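Why Does a Football Curve?

A spiral is the way a football spins when a quarterback throws it well. The ball turns around its long middle line, like a drill bit, and the pointed end stays in front. A good spiral flies a long way and is easy to catch. A bad throw flops and wobbles, and players call it a duck.

So why does spinning help?

Start with the shape. A football is long and pointed at both ends. The name for this shape is a prolate spheroid. When the point goes first, the air slides past the sides. When the ball turns sideways, it has to push a lot more air out of the way, and that slows it down. The push of the air against the ball is called drag.

Spin keeps the point in front. Anything that spins fast tries to keep spinning in the same direction. A toy top stands on its tip while it spins and falls over when it slows down. A bicycle wheel does something like this too. Scientists call it gyroscopic stability, but you can just think of it as the ball being stubborn.

How do you make it spin?

Look at your hand on the ball. Two or three fingers go on the laces, near the back half. Your thumb goes underneath. There should be a little space between the ball and your palm. When you throw, the ball rolls off your fingers, and your pointer finger is the last one to touch it. That last touch gives the ball its spin.

The laces used to hold the ball shut. Now they are mostly there for grip. The leather has tiny bumps for the same reason, and they are called pebbles.
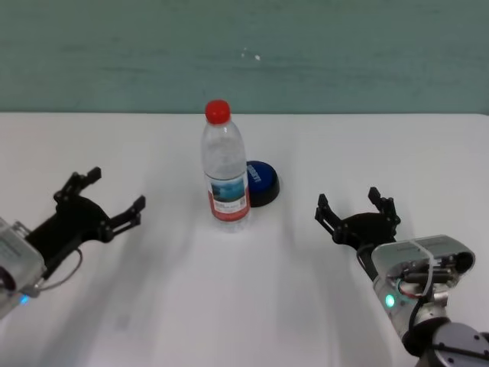 By Faustine Perrin
Youth Sports Writer, Trarkham Junior Sports Pages

Does a spiral go straight?

Not quite. If a right-handed quarterback throws a long pass, the ball drifts a little to the right. If the quarterback is left-handed, it drifts a little to the left. Left-handed throws spin the other way, and some receivers say they need extra practice to catch them.

The nose of the ball also moves during the flight. It points up when the ball leaves the hand and tips down as the ball comes back toward the ground. People who study flying objects argued about this for years, because a spinning ball should want to keep its nose up. The answer is that the air pushes on the nose and makes it move in small circles, and those circles follow the path of the throw.

What about kicking?

A punter drops the ball and kicks it with the top of the foot. A good punt is a spiral too. For a field goal, the ball stands on one end and the kicker hits it below the middle, so it tumbles end over end. The kicker cares more about aim than about a smooth flight. That tumble is fairly steady, which helps the ball stay on line.

Try it yourself

You need a football and a friend. A junior ball is best if your hands are small. Stand close together and throw ten passes with your fingers on the laces. Then throw ten with your whole palm pressed against the ball. Watch the point each time. Does it stay in front, or does it wobble?

Next, take a few big steps back and do it again. Most wobbly throws get worse with distance — the air has more time to push the ball off its path.

Words to know

Drag: the push of air against something that is moving through it.
Laces: the raised stitches on one side of the ball.
Prolate spheroid: a round shape stretched out longer in one direction.
Spiral: a throw or punt that spins around the ball's long middle line.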